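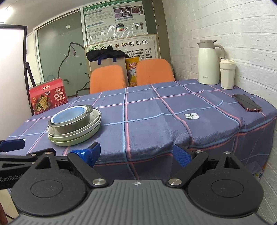
为什么碗和盘子可以摞在一起

吃完饭，大人常常把盘子一个压一个摞起来，再把碗放在最上面，一次就端走了。很少有人把碗放在最下面、盘子放在最上面。这里面有一些简单的道理，和形状、重量有关，也和人的手有关。

盘子是什么形状

盘子又宽又浅，中间是平的，边缘往上翘一点。盘子底下通常有一圈凸起来的边，叫作“圈足”。你把家里的盘子翻过来，用手指沿着底部摸一圈，就能摸到它。

圈足有两个用处。第一，桌面很少是完全平的，一圈细细的边比一整块平底更容易放稳。第二，两个盘子摞起来的时候，上面盘子的圈足正好落在下面盘子的平底上，四周有翘起来的边挡着，不容易滑出去。

一样大的盘子摞得最整齐。如果大小不同，就把大的放下面，小的放上面。反过来放，上面的大盘子会伸出来一截，手一碰，整摞都会晃。

碗是什么形状

碗比盘子深，口大底小。这种形状让碗能一个套进另一个里面，叫作“嵌套”。纸杯、水桶和花盆也是这样设计的。商店里卖纸杯，可以把很长一串装进一个细细的袋子，就是因为杯子口大底小。

两个碗能套多深，要看它们的大小和坡度。小碗放进大碗里，会沉下去很多，只露出上面一部分。两个一模一样的碗，上面那个会露出一圈，露出来的高度由碗壁的厚薄决定。碗壁薄，露得少；碗壁厚，露得多。

杯口如果和杯底一样大，比如直筒的玻璃杯，就套不进去了，只能一个站在另一个上面。这样摞很危险，最好不要这样做。

为什么大的、重的在下面

每样东西都有一个“重心”。你可以把重心想成这件东西的重量集中的地方。重心越低，东西越不容易倒。把又大又重的盘子放在下面，整摞餐具的重心就低。把小碗放在上面，就算轻轻推一下，它也只是晃一晃。

桌上的保温壶也用到这个道理。倒满水以后，水的重量都在壶里面，壶底要够宽才站得稳。如果壶底很窄，拿杯子的时候胳膊碰到它，就可能倒下来。

不同的材料

餐具有很多种材料，摞的时候要注意的地方也不一样。

陶瓷：用泥土做成形状，放进窑里烧硬。有一种陶瓷要烧到900摄氏度以上，很多瓷器还要更高。陶瓷硬，不容易划伤，可是掉在地上会碎。

不锈钢：是铁和别的金属混合做成的，主要加了铬。它不容易生锈，摔了一般不会碎，可能会瘪一块。很多不锈钢碗的碗口是卷起来的，叫“卷边”。薄薄的金属边很锋利，卷起来以后就不割手了，碗口也更结实，不容易变形。

塑料：很轻，颜色多，摔不坏的也不少。有些塑料怕烫，装热汤之前要看一看底部的说明。

把不同材料的碗套在一起时，动作要轻。金属碰到瓷器，会发出很响的声音，用力大了，瓷器的边可能会磕出一个小口。有缺口的碗不要再用，缺口会划破嘴唇和手指。

为什么有时候拿不下来

两个碗套得太紧，有时会分不开。如果碗之间有水，水会把缝隙填满，空气进不去，外面的空气就紧紧压着碗。这时候不要用力掰。可以在外面的碗底下放一盆温水，让外面的碗稍微变大一点，再在里面的碗里倒一点凉水，让它稍微缩小一点。等一会儿，轻轻转一转，通常就松开了。瓷碗和玻璃碗不要用很烫的水，一下子太热可能会裂。这件事要请大人来做。

所以，洗好的碗要先擦干或者晾干，再套在一起。晾干还有一个好处：细菌喜欢潮湿的地方，干的碗更干净。

桌布有什么用

有的家庭会在餐桌上铺桌布。桌布可以保护桌面，也可以减小声音。在光光的桌子上放盘子，会“当”的一声；在布上放，声音就小得多，因为布是软的，盘子落下来的时候，布会先被压扁一点。

桌布一般比桌面大，四边会垂下来。垂下来的部分不要拉。你拉布的时候，布和盘子之间有摩擦力，盘子会跟着布一起往桌边走。家里有很小的弟弟妹妹，要特别留意这一点。有些家庭会用夹子把桌布夹住，布就不会滑了。

格子桌布还可以帮你摆餐具。把盘子的边对着格子的线，很容易看出摆得齐不齐。

试一试

你需要：三个大小不同的塑料碗，一把尺子，一张纸，一支铅笔。

第一步，量出每个碗的高度，写在纸上，再加起来。
第二步，把小碗放进中碗，把中碗放进大碗。
第三步，量一量整摞的高度。
第四步，把两个数字比一比，看看省下了多少地方。
第五步，把碗全部倒扣过来，先放大的，再把中的和小的扣在上面，看看结果有什么不同。

来自我们读者的一份记录：Elisa Dal Bello的三个碗加起来高29厘米，套在一起只有11厘米。你的碗不一样，数字也会不一样，这很正常。

端餐具的时候

一次不要端太多。两只手托住最下面的盘子，大拇指放在盘子边上，眼睛看着前面的路。盘子里有剩菜，先刮干净再摞，不然上面的盘子会滑。筷子和勺子另外拿，不要夹在盘子中间。

如果盘子掉在地上碎了，站着别动，叫大人来。碎片可能飞得很远，光脚走过去会受伤。

词语表

圈足：碗或盘子底部凸起的一圈。
嵌套：把一件东西放进另一件形状相似的东西里。
重心：可以看作一件东西的重量集中的地方。
卷边：把金属的边缘卷起来，使它不割手。
摩擦力：两个接触的东西互相滑动时，阻碍它们滑动的力。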